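HOUSING AND INTERIORS, LEVEL 1
Handout 6: Hard floors - choosing, specifying and looking after them

Read this before the workshop. The Gemholm floor plans are needed again, so bring your copy. The test at the end of the unit takes in everything up to and including this handout.

1. What we mean by a hard floor

A hard floor is any finished surface that does not give noticeably underfoot: stone, ceramic and porcelain tile, terrazzo, polished concrete. Vinyl and linoleum are classed as resilient floors and are dealt with in Handout 7. Timber sits between the two and has its own session in December.

The finish is only the top layer. Under it there is an adhesive or mortar bed, sometimes a decoupling mat, then a screed, then the slab or the boards. Most complaints about a floor turn out to be complaints about one of the lower layers. A cracked tile in the middle of a room usually means movement or a hollow patch underneath, and replacing the tile alone will not cure it.

2. Stone, and things that look like stone

Marble is a limestone that has been changed by heat and pressure. The veins are other minerals that were in the original rock. It is fairly soft, it scratches, and acids mark it: lemon juice, vinegar and many bathroom cleaners leave a dull spot that has to be repolished. Granite is much harder and shrugs off most kitchen spills.

Porcelain tile can be printed with a marble pattern. Good ones are hard to tell from stone at standing height. Look for a repeat: the same vein on two tiles in the same room means a print. Look also at a chipped edge if you can find one, as the pattern on most printed tile stops just under the surface.

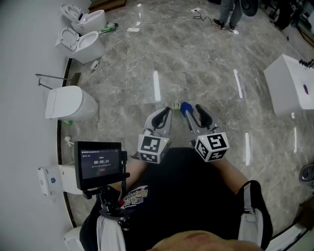
Colour and pattern affect how large a room feels and how much cleaning it appears to need. Very dark floors show dust, and plain white floors show hair and shoe marks. A mid-grey marble pattern with white veining, like the floor in the photograph, hides both fairly well, though a small white object put down on it does not stand out as it would on plain black. Keep this in mind when specifying for older residents or anyone with poor sight. A step, threshold or dropped item should contrast with the floor round it, and busy patterns work against that.

3. Gloss and slip

Students often assume that a shiny floor is a slippery floor. Gloss and slip resistance are separate properties and have to be checked separately. A matt tile with a film of washing-up liquid on it can be worse than a clean polished one. What matters is the surface roughness, the footwear and whatever lies between them, usually water.

Gloss causes a different problem, which is glare. Strong reflections from a window at the end of a corridor can make people slow down or misjudge the surface. In the Clodville flats the corridor was specified in high-gloss tile with full-height glazing at one end, and the tenants ended up putting down runners, so the tile is now mostly covered. A satin finish would have cost the same.

4. Joints

Tiles need grout joints, and large floors need movement joints as well. Beginners leave the second kind off the drawing. Show them wherever the floor meets a wall or column, over any joint in the slab, and across doorways where the base changes.

Grout colour should be chosen with the tile in hand, in the room if possible. Grout dries lighter than it looks in the bucket. Pale grout in an entrance hall will not stay pale.

5. Quantities: worked case

The Drurkunus community hall has a main floor of 88 square metres. The chosen tile covers 2 square metres per box.

Net boxes: 88 divided by 2 = 44
Allowance for cuts and breakages at 10 per cent: 4.4
Total: 48.4, so order 49

Always round up to a whole box. Ask for one batch number, as shades vary between firings, and leave any unopened box with the building.

The Shawky showroom job used a diagonal layout. Use 15 per cent for those.

6. Routine care

Dry dust or vacuum first, every time. Grit is what takes the polish off a floor - mopping over it just moves it about. Damp mop with clean water and a neutral cleaner, and change the water when it goes grey. No vinegar on marble or limestone. Sealers slow staining but do not prevent it, and they wear off first in doorways and in front of sinks.

To do before the workshop

Mark the movement joints on the Gemholm ground floor plan.
Work out the boxes needed for the entrance hall, straight layout, then diagonal.
Find one stone or stone-effect floor in a public building and write half a page on its condition, including the joints.

Handout revised 11 Jun 2018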